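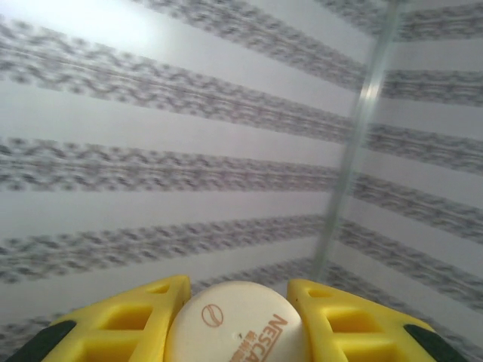

A reader wrote in after my last post to say that a dropped bottle is a nuisance and I should stop calling it a fault. Well, I'm still calling it a fault. The drop doesn't bother me much. What bothers me is that the software logged a successful pick and carried on with the job.

Wondmont quote 479 good picks out of 500 for the Kanaujia software, and that was the number everyone at Himel repeated to me on Friday. I asked how a good pick was scored. The program scores it, by checking whether the fingers have stopped short of fully closed. Fully closed reads as 255. Anything less and it assumes there's something in its grip, which might be a bottle or might be a scrap of torn label.

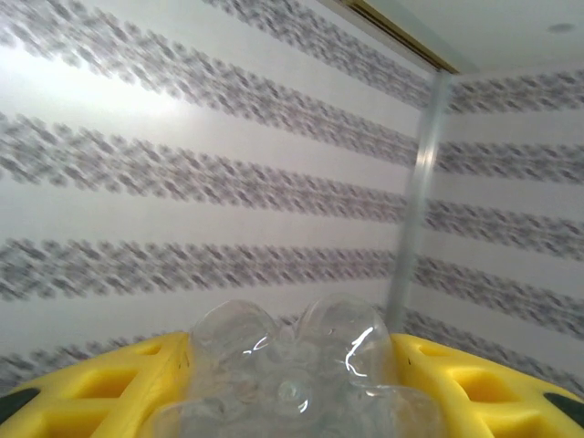

The second part of the fault is force, and I got a vaguer answer there. The arm is supposed to ease off when the thing it's holding gives way. Hard items give it an easy time. With clear, crumpled plastic like the piece between those yellow fingers, I don't see how finger position alone tells you whether you have a firm hold or are just squashing it flatter. I was told the next version, Zindale, will "handle softer objects better". Better than what? I'd like to see the log with a person checking every line.

Then there are the stops. The log has 4 of them, all put down to "operator caution", and all in jobs where both arms were working. I don't like that wording one bit.

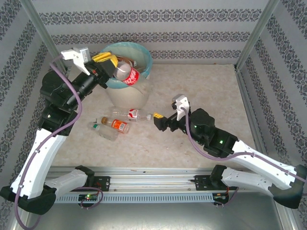
If someone hits the button because one arm is swinging towards the other, the cause is the arm – the operator only noticed it. File it under caution and it drops out of the fault count, and the software goes on looking fine. I've asked for the arm positions at each stop and haven't had them yet.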